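Gradard's second album is finally out and I've had it on since I got up. Taretell, eleven songs, and I already want to talk about all of them!

Quick background if you missed them: four people from the same church youth band, folk-punk with a fiddle and way too much trumpet. The first EP was recorded in Bleddyn Dafis's garage and you could hear the rain.
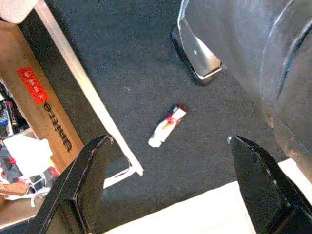
*Little white and red car on the carpet.*

**2/** Opener is "Foley" and it's 63 seconds long. Just handclaps, fiddle and everybody yelling the psalm. Then it slams straight into "Arkine" with no gap and I yelled in my kitchen.

**3/** I saw them in July in a room that holds 262 and they played "Arkine" twice because the crowd wouldn't stop singing the chorus. The album version keeps that feeling – you can hear people laughing before the last verse.

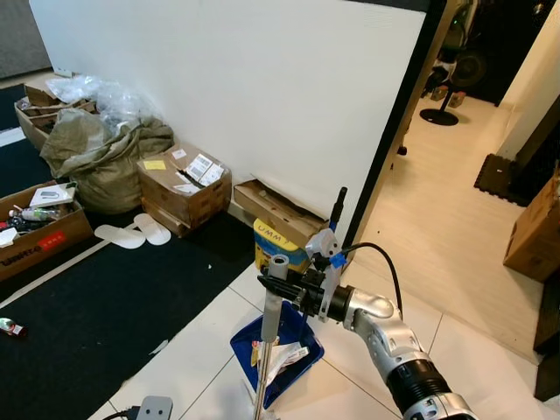

**4/** The slow one is track six. Bleddyn sings it alone with a pump organ and it's the best thing he's written. I had to sit down for it (second listen too).

**5/** Not everything lands for me. Track eight goes on a bit, and the trumpet is mixed so hot on "Foley" that my left earbud buzzed. I'll take it over a band playing safe though. 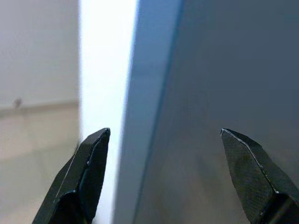 **6/** They paid for the whole thing with preorders, 1,836 of them! For a band that used to sell CDs out of a guitar case, that's huge.

**7/** If you only have time for one, play "Arkine" loud. If you have 56 minutes, play it all in order, the joins between songs are half the fun.
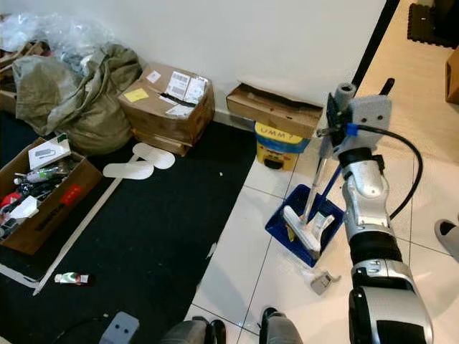

*Blue tray and white brush, tile side.*

**8/** Tour dates go up next week. I'm going to at least two of them – come find me by the merch table.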